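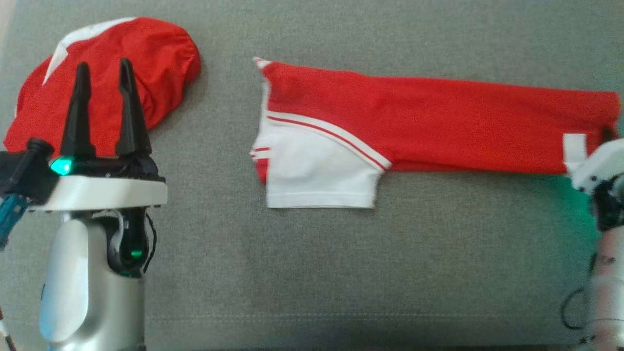

Figure 3. Two red-and-white textile items on a gray woven fabric.

4. Dye transfer within multicolored articles

4.1. Background to the wash trials

Articles that combine a deeply dyed area with an undyed or bleached one (Figure 3) behave differently in the wash from articles of a single color. In a mixed load, loose dye released from a red article is diluted by the full volume of the wash liquor before it reaches a white article. Within one article the path is much shorter. Where the cloth is folded on itself, a red area can be pressed against a white one for the whole cycle and for as long afterward as the load is left in the drum. The amount of dye involved may be too small to color the liquor visibly and still be enough to stain the white area along the line of contact.

Standard tests of color fastness to washing use a composed specimen, in which a piece of the dyed fabric is sewn to an undyed adjacent fabric and agitated in a small closed vessel. The result is read against a gray scale. These tests rank dyes and finishing treatments well. They are less useful for predicting what happens after the cycle ends, when the liquor has drained and the remaining water is held between and inside the yarns. Staining at this stage is governed by contact, residual moisture and time, and only weakly by the detergent. We refer to it as rest-phase transfer, as distinct from the liquor-phase transfer that takes place during agitation.

The two types leave different marks. Liquor-phase transfer gives an even tint over the whole of the white area. Rest-phase transfer gives patches with a fairly sharp boundary on the side where contact ended and a diffuse one where water was free to move along the yarns. Many of the complaints recorded by retailers under "color run" do not say which type of mark was seen, and the two are therefore difficult to separate in existing returns data.

4.2. Materials

The test cloth was a plain weave cotton supplied by the Đinh mill, dyed with a reactive red and sewn to bleached cotton of the same construction. All cloth came from one production lot. Half of the dyed material received the mill's normal soaping-off treatment after dyeing. The other half was given a shortened treatment so that more unfixed dye was left on the fiber. The two are called the fully soaped and short-soaped cloths below. No fixing agent or softener was applied to either.

Seams were made with undyed polyester thread. Polyester has little affinity for reactive dyes, and a stain on the thread itself was treated as a sign of trapped liquor. Cut edges were overlocked. Specimens were conditioned in the standard atmosphere before washing and again before measurement.

A liquid detergent without optical brightener was used throughout (Gondex, color formulation). The absence of brightener matters here for the measurement more than for the transfer, as brighteners raise the apparent reflectance of the white areas and can hide a slight pink tint under daylight illumination. The ballast was bleached cotton sheeting, replaced whenever its own reflectance fell below the acceptance limit.

4.3. Washing and rest conditions

Specimens were washed in a front-loading domestic machine at the Zullemgate laboratory. Two wash temperatures were used, 30 °C and 60 °C, with the same program structure in each case. The final spin was set at 800 rpm. A higher spin speed would have lowered the residual moisture and shortened the period in which transfer is possible, but the chosen setting is common on programs intended for colored laundry and gave repeatable moisture contents across runs.

After the spin, the specimens were divided among three rest conditions. The first group was opened flat and hung immediately. The second was folded once, white on red, placed under a light weight in a closed container and kept there for 60 minutes before hanging. The third was crumpled by hand into a ball and left for the same period without a weight. The crumpled condition was included to represent a load left standing in the machine. It is harder to reproduce than the folded one, and we did not attempt to control the number or position of the creases.

Each combination of cloth, temperature and rest condition was repeated 3 times. Runs were randomized within temperature but not between temperatures. Changing the wash temperature for each run would have required a longer cool-down period than the laboratory schedule allowed.

4.4. Measurement

Color was measured on the white areas with a sphere spectrophotometer, specular component included, before the first wash and after drying. Results are given as color difference from the unwashed cloth. Two readings were recorded for each specimen: one at a fixed point far from the seam, and one at the most heavily stained point found by eye. The fixed reading is taken as an indicator of liquor-phase transfer and the maximum reading as an indicator of rest-phase transfer. The separation is imperfect. On crumpled specimens the fixed point sometimes fell within a contact stain, and these readings were kept in the data set and flagged.

Gray scale ratings were made in a light cabinet by assessors who were not told the rest condition. Where instrument and visual results disagreed by more than half a grade, the specimen was re-read after a further period of conditioning.

4.5. Results

For the fully soaped cloth, the fixed reading remained low at both temperatures and did not depend on rest condition. For the short-soaped cloth, it rose with wash temperature, as expected from the greater release of unfixed dye into the liquor. Immediate hanging did not lower this reading. By the time the specimens were hung, the tint had already been taken up.

The maximum reading showed a different pattern. On specimens hung immediately, it was close to the fixed reading for both cloths. On folded specimens it was clearly higher, and the increase was present even after the 30 °C wash. The lower temperature releases less dye during agitation, which leaves more of the unfixed portion on the fiber at the start of the rest phase. For the short-soaped cloth the folded specimens washed at 30 °C were stained nearly as heavily at the contact line as those washed at 60 °C. A cool wash alone is thus a poor safeguard for an article of this type if it is not promptly taken out and hung.

Crumpled specimens gave the widest spread. Some showed no visible stain, and others were marked more strongly than any folded specimen. The heaviest marks lay at the inner bends of tight creases, where drying was slowest. Staining of the sewing thread was found on a minority of these specimens and always next to a seam that had been turned inward.

4.6. Comparison with earlier work

The previous series, run at Drandwood in March with a top-loading machine, found no effect of rest condition. That series used only fully soaped cloth, and its specimens were smaller than ours, so that most of the white area lay close to the seam. It also recorded a single reading per specimen, averaged over the white area. Applying the same averaging to our data removes most of the difference between folded and hung specimens. We conclude that the two series are compatible and that the averaging accounts for most of the apparent disagreement. Machine type cannot be excluded as a further factor, as the present design did not vary it.

Residual moisture was recorded for the load as a whole and not for individual specimens. Local moisture at the contact line would be the more relevant quantity and should be measured in any repeat of the folded condition.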